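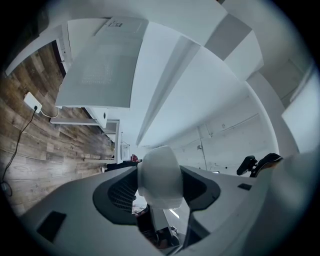

About us

Garkside sets up desks. Home offices mostly, some small workplaces, a few schools. We bring the desk, put it together, sort out the cables and take the cardboard away again. That's the job.

Started out of a rented unit in Plukham, just flat-pack assembly back then. Wardrobes, beds, shelves, whatever came in. Desks took over. People were suddenly working from a spare room or the end of a hallway and the desk was always the bit that went wrong. Too deep for the wall, too far from the outlet, cord stretched across the floor where you walk.

So now it's desks only. We still get asked about wardrobes. Sorry, no.

What we do

Assembly. Any make, new or secondhand. Missing bolts are fine, we carry most sizes. Missing legs are not fine, please check before you book.

Cables. Probably half of what we do. Power adapters up off the floor where there's somewhere to put them, slack tied back, every plug labeled at both ends. If the adapter has to stay on the floor we put it against the wall, behind the leg, not out where your chair rolls.

Moves. Desk from one room to another, or one address to another. We take it apart, move it and rebuild it. Frames usually come through OK. Screw holes in old tops sometimes don't, and we'll tell you before we start.

Floors. Felt pads under every foot as standard. On plank floors we slide desks on blankets, never drag them. We had one bad scratch in January, paid for it, changed how we work.

Our own desks

We also sell two.

The Astau is the plain one. White top, white frame, fixed height. Fits most spare rooms. Holes in the frame for cable clips, clips are in the box.

The Ha is smaller, for kids rooms and corners. Same finish. No drawer, people keep asking, still no drawer.

Both come with 29 inches of clearance underneath, so a normal chair with arms will go in. Spare feet and bolts kept in stock for both.

Prices

Assembly starts at $50 for one desk. Assembly plus full cable tidy is $90. Moves are quoted, send us the desk size and how many stairs. No charge for looking at a photo and telling you if it's a simple job.

We did roughly 300 desks last year, which was plenty for a outfit our size. Waiting list gets long after the holidays so book early if you can.

Where we are

Still Plukham, same unit, side door. Ring the bell twice, the workshop is loud. You can come sit at both desks before you buy, bring your own chair if you like. Lots of people do.

Best way to reach us is the contact form. Phone gets answerd when our hands are free.

Recent posts

Where to put a power adapter when there's no shelf
Measuring a spare room for a desk
Felt pads: which ones stay on
Moving a desk down a narrow staircase
Astau spare parts now in stock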